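December 27, 2022 — dye notebook, back room at Heder

Quiet day, so I am finally writing up the indigo vat, which I have been promising Merike I would do ever since October. Everyone but Roald and me is away until after the new year, and the kettle is all ours, and I have no excuse left. If you are reading this later because your own vat has gone sulky, I hope some of it helps you. It would have helped me!

The vat is the old fructose and lime one in the tall Hokeo barrel, the one with the dented lid. I opened it at nine this morning and it did not look well. The surface was dull and gray-blue with hardly any coppery skin on it, and the liquid underneath was the wrong green, more pond than olive oil. The smell was flat too. Helju always says you should smell a vat before you measure anything, and I used to think she was teasing me, but I have come around to her way of doing it. A happy one has a sort of sweet, earthy smell that catches you at the back of the nose, and this one had nothing much to say.

Temperature was 71 Fahrenheit, which is too cold for this recipe. The heating in the back room had been turned down for the holiday (that was me, I admit it). I wrapped the barrel in the two old quilts, put the band heater on low, and went off to weigh things out and have my breakfast, in the opposite order.

Additions at ten: 29 grams of fructose dissolved in a jar of hot water and poured down the inside wall of the barrel, slowly, so as not to carry air in. No lime yet. I wanted to see what the sugar would do alone before I changed anything else, and Dennis will be pleased to hear that I have learned at least that much from him. Stirred in one direction, gently, then drew the stick back to the edge to gather the foam in the middle. Lid on. 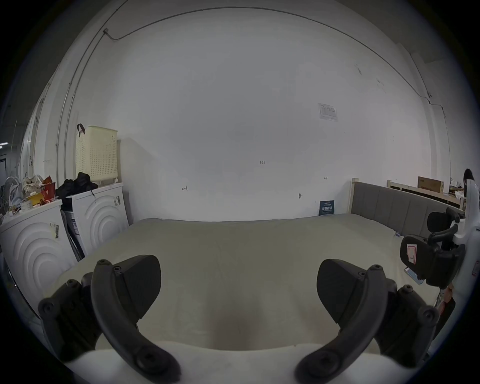
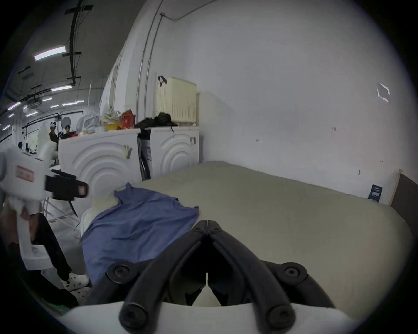 By half past one the bloom was back — a proper purple one, with that oily shine — and the liquid below had turned to a clear yellow-green that I was very glad to see. The pH strips were down near the low end of where I like them, so I added a level spoonful of lime, stirred again, and made myself leave it alone for another hour. I am not good at leaving it alone. I swept the floor and relabeled the madder jars to keep my hands busy.

Test strips went in at a quarter to three. I used the Witkowska cotton, the plain weave, scoured last month and soaked overnight, and a few odds and ends of the Aledska linen that Chenxi left in the scrap drawer. One dip of five minutes, ten minutes in the air, then a second dip for half of the strips. The cotton took a lovely even sky blue on the first go and went a good step deeper on the second. The linen was patchier. I think it needed a longer soak, or perhaps a hotter scour to begin with, and I would like to ask Chenxi what she did to it before it went in the drawer, if she remembers.

Roald came by and held a two-dip strip up to the window and said it was the color of his grandfather's work jacket, so I have pinned that one to this page for him.

Something I want to try next: keeping the vat at a steady 100-odd degrees for a whole week, with a pinch of sugar each evening, and dyeing a strip every day to see how much it drifts. The big order is 43 napkins and they all have to match, and I would rather learn about drift on scraps.

Band heater left on low, quilts on, lid weighted with the brick. Whoever is in first, please give it a sniff before you stir, and write down the temperature on the card. The lime is nearly finished and needs to go on the next order.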